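2021-02-24 - Oltato, door task, teleop in sim

Continuing with door opening by remote control. Zaid driving, me logging. Scene is the Katov flat, same robot model as before, both arms live. Target is still 101 usable demonstrations by the time Meenakshi starts training, counted after trimming.

Changes since the last entry:
Leader-to-follower scale on the right arm down from 1:1 to 0.6:1. Zaid was overshooting the latch and correcting back, and the policy learns the correction as if it were part of the task.
Gripper command is now continuous, previously open/closed only. Shota's patch, merged this morning.
Left arm stays in the recording even when idle. Yuto wanted it masked. Leaving it in for now, he can mask at load time.

Episodes are capped at 648 steps. Anything longer gets thrown out, no partial credit. Most of the long ones are long at the start - the operator sits with both grippers open deciding on an approach, and that dead time goes straight into the data. Agreed with Zaid that he plans the move before pressing record.

Head view is rolled well over relative to the room. Zaid says he stops noticing after a few runs. I do not, and I make sign errors on wrist yaw when I take over. Check whether the roll is in the camera mount or in the base pose file before touching either.

Views from the door scene, one from close behind the gripper and two wider:

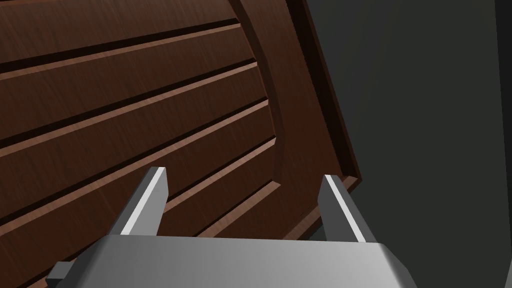
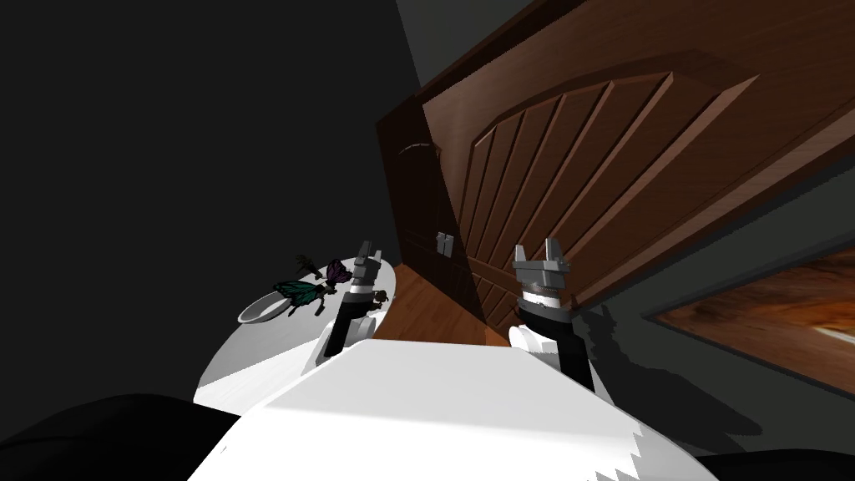
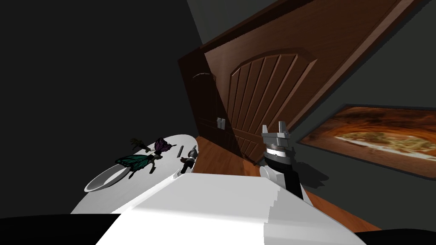
Depth near the door face is the weak point for the operator. With the monitor alone it is hard to judge the last 3 cm, and the grooved panel gives little to go on. Reiko suggested feeding contact force back as a tone in the headset. Cheap to try, the sim already publishes it at the fingertips.

Discarded 12 episodes, all for contact between forearm and door frame. Kept the raw files in the Hoshino folder in case somebody wants failures later.

To do:
- tone feedback, Reiko's version first
- trim idle frames at episode start, threshold on joint velocity
- find the roll
- ask Shota if the continuous gripper signal needs filtering, it looks noisy near fully open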